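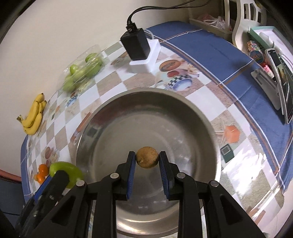 Fruit ripening at room temperature vs. fridge
Project report, Intro Food Science, group 2
Nomvula Adams and Tove Grímsdóttir

Why we picked this

Everybody throws out fruit. Our dining hall (Kestolden) puts out a crate every Thursday and by the weekend half of it is mush or still hard as a rock. We wanted to know if where you keep it matters more than what you keep it next to.

Background, short version

Some fruit keeps ripening after picking, some doesn't. Kiwis, bananas, mangoes, pears do. Grapes and strawberries don't, they just get old. The ones that ripen give off ethylene gas, and the gas makes them and their neighbors ripen faster. Cold slows all of it down.

What we did

Bought 40 pieces of fruit from Sevora market, mostly kiwis and pears. Split them up: counter, fridge, paper bag, paper bag with a banana. Checked firmness every morning by thumb, scale of 1 to 5. Same person did the thumb every time (Tove) so it would be consistant. Also weighed everything on the kitchen scale.

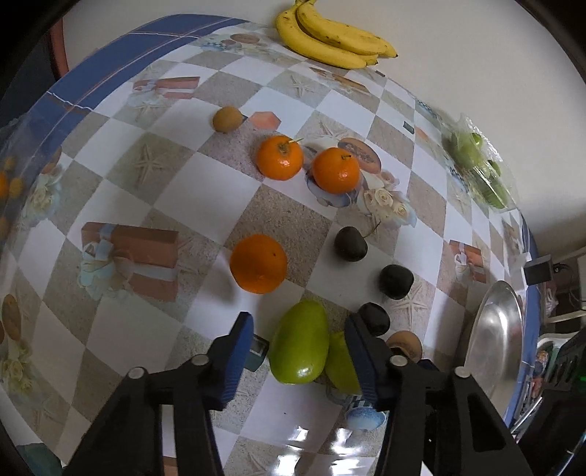
Results

Bag with banana was fastest, no contest. Kiwis in there were soft enough to eat 2 days before the counter ones. Plain bag came second. Fridge fruit barely moved, still a 4 at the end of the week. Counter fruit lost the most weight, probably drying out. Pears were all over the place, some went soft at the neck and stayed hard at the bottom, so the scores for those are kind of a guess.

Problems

Thumb test bruises the fruit. Should of used a separate set for that. Somebody left the fridge open overnight in the middle of the week, 30 minutes or eight hours, we don't know. No color chart either.

Next time

More pears, a real firmness tester if the lab will lend us one. Weight table is on the last page, Nomvula's handwriting, sorry.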